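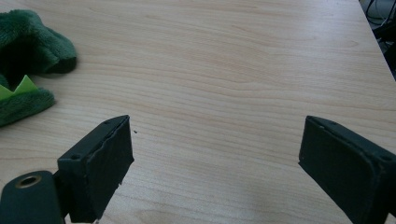

Holroyd Tonight: did the anchor swap kill the 6 pm show?

Home | Forums | TV & Radio | Local News | Log in

mutebutton40
so Moris is out at Channel 4 and the new guy gets the desk. watched 3 nights now. he laughs at his own intro every time. anyone else done with it?

latenite_lou
Nah I like him. Old show was a funeral with weather.

pressbox
Moris did 50 minutes live the night of the Mistinstead flood, no script. New guy can't get thru a school board story without a bit.

latenite_lou
one night. years ago. The rest of it was him reading teh prompter

mutebutton40
Fair but at least he read it. Last night they gave the zoo more time than the bus strike

quietcoyote
Blame Anulis, not the anchor. They bought the station in November and the field crew's been shrinking ever since. Fewer reporters = more desk chat to fill.

pressbox
Source on the crew thing?

quietcoyote
The credits. Go compare.

pressbox
credits get trimmed all the time, doesn't prove much

dialtwister
Radio at 5:40 has the same stories, no giggling. Switched weeks ago

latenite_lou
ok but his dig at the Mistinstead parking app was funny, admit it

mutebutton40
...it was ok. Still want the bus strike first

quietcoyote
Wrote to the station about the running order. Will post if they anser.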